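Storage & Shelving > Playroom and Classroom > Tall Cabinets

Riltby Tall Toy Cabinet, nine shelves

The Riltby is a cabinet for people who own too many toys with pieces. We have sold it from our Durkcombe shop long enough to have heard every reason for buying one, and most of them come down to a marble track that was last seen whole at somebody's birthday party.

It stands 64 inches tall and has 9 shelves, all of them adjustable except the middle one, which holds the cabinet square and would like to be left alone. The doors close with a magnet strong enough to keep them shut and weak enough for a four-year-old to defeat. If you need to keep a four-year-old out, there is a lock kit. It works on most of them.

Shelves are solid birch with a low front lip, so a ball set down in a hurry stays where it was put. The lip is rounded over by hand. We tried doing it by machine one September and got a lip that looked very nice and took the skin off your knuckles.

What fits

The top shelves suit puzzles in flat boxes, stacked four deep if you're tidy and six deep if you're like the rest of us. The lower ones are spaced for bins, board games and shape boards with their blocks. The long pieces are the usual trouble. A block that towers over its own board won't go back in most toy boxes without somebody leaning on the lid, so the bottom shelf drops out completely and gives you a bay where tall things can stand up.

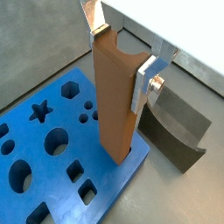

Tall brown-orange block, blue shape board.

Each shelf edge has a groove for a label. We include a strip of blank cards and no opinion about how you sort. Some customers go by age, some by subject, and one preschool files everything by how loud it is when dropped. We hear they're very happy.

Finish and cleaning

Two finishes: Xolalpa, a warm brown oil, and Silammont, a pale gray wash that our catalog calls "quiet" and our packing room calls "the one that shows jam." Both wipe clean with a damp cloth. Crayon comes off with a little baking soda. Permanent marker is, as the name suggests, a longer relationship. Small tins of touch-up oil are sold separately, and a tin will outlast your interest in touching things up.

Weight and anchoring

Loaded sensibly, the cabinet will carry 200 pounds. Two steel wall brackets come in the box, with screws for studs. Use them. Children see a set of shelves and think "ladder," and the doors only slow them down a bit. Put the heavy wooden toys at the bottom and the dress-up hats at the top.

We build these in one run of 1,000 a year. When they're gone we take names for the next run and go back to making bookends.
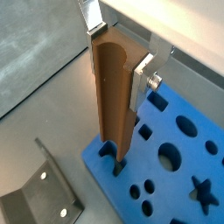

Does the cabinet come assembled?

It ships flat in two boxes, with the doors already hung on their side panels. Allow an evening and a second pair of hands for standing it up. The only tool you need is a cross-head screwdriver.

In the boxes: side panels with doors, back panel, shelves, shelf pins (with a few spares, for the ones that roll under the couch), wall brackets, screws, label cards, instructions.

Not in the boxes: toys, the missing puzzle piece.

Contact the shop | Delivery and returns | © Durkcombe Storage | Back to top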